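Skamuleck stage makeup kit, the big one

Last updated: 27 May 2025

ok quick one because we have a run-through tonight and I still have no idea where my character shoes are.

Bought the Skamuleck kit in January, right after I got cast. (Ensemble, plus one line in act two. I will take it.) Our director wants everyone doing their own faces this time and my old stuff was mostly crumbs and one good eyeliner. So I ordered the full set. 21 pieces if you count the sponges, which they do.

Foundation first. Comes in sticks. Goes on thick, blends fine if you work fast, turns into paste if you don't. Under our lights it looked great from the back row, or so my sister says. Up close I looked like a candle. Normal for stage makeup, I know, but the Gatti sticks I used for the last show were softer and I didn't have to scrub my neck for twenty minutes after.

Contour shades are good. Really good. I did old age with them for a workshop and scared myself in the hallway mirror. The brown is a true brown and not orange, thank you, finally.
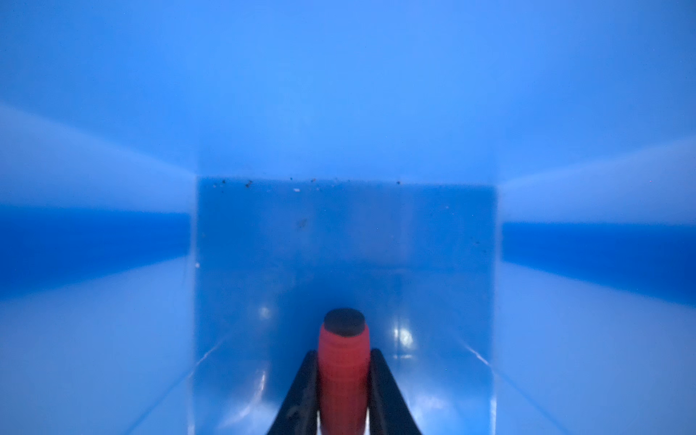 Powder. Too much scent. Like somebody's grandmother's purse. It does hold though, I went nine numbers including the tap thing and hardly touched up at intermission. The puff sheds, so throw it out and use your own.

Lip colors, meh. Three reds that are teh same red. I wore the middle one and it was on my collar by the end of the overture. Wardrobe was not happy with me and I had to soak the shirt myself.

The brushes. Two keepers (the flat one and the tiny one for lines). The rest lost bristles the first week. I picked one off my eyelid in the middle of a ballad and tried to make it look like acting.

Case is heavier than I wanted. The latch sticks but it hasn't popped open in my bag yet, and the old one did that constantly. Trays lift out, mirror in the lid is too small to see your whole face so you do it in halves. I borrowed a chair next to a girl with an Evanura case and hers has a proper mirror and I was jealous the whole of tech week.

Remover that comes with it is useless. Stings, leaves a film. I used it once and went back to plain cold cream from the drugstore.

Oh and shipping. Mine got to me the day before first dress, one sponge short. I emailed, they sent a sponge. Just the sponge, in a huge box. Fine.

Would I buy it again? For the contours and the powder, yes, if they sold them separate. They don't as far as I can find. If you're doing one show a year get the small kit and a decent brush from anywhere. If you're like me and say yes to every audition notice taped to the library door then the big one probabley pays off, I've used it for two shows and a murder mystery dinner and the foundation is only half gone.

Three and a half stars. Four if you replace the puff.

Found one shoe. Gotta go, call is at six and I said I'd bring the tape for the stage marks.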